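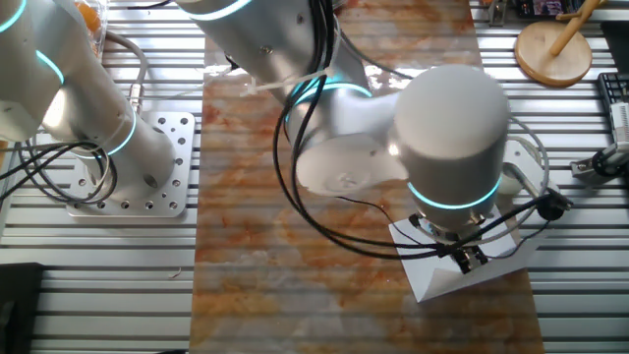 **Figure 4.** Folded white piece at the right edge of the marbled strip, slatted table beneath.

### 3.2 Work surface

Tkachuk and Dimaculangan compared bare aluminium slats with a covered strip for handling light folded pieces. On bare slats, corners tended to catch in the grooves, and 23 of 200 placements had to be repeated. We therefore laid one long marble-patterned board down the middle of the table, across the slats. 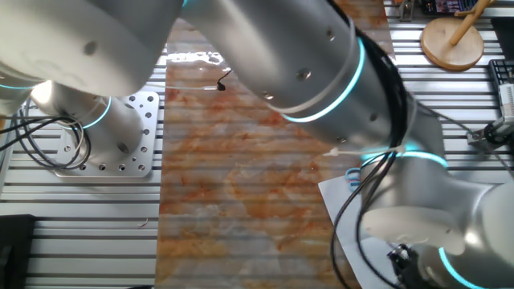 The pattern was chosen for its colour. Plain white boards made the edges of white pieces hard to judge by eye - the orange veining helped with this. The board stayed in the same position for all 672 placements at the Clarkau site, and was wiped down between sets.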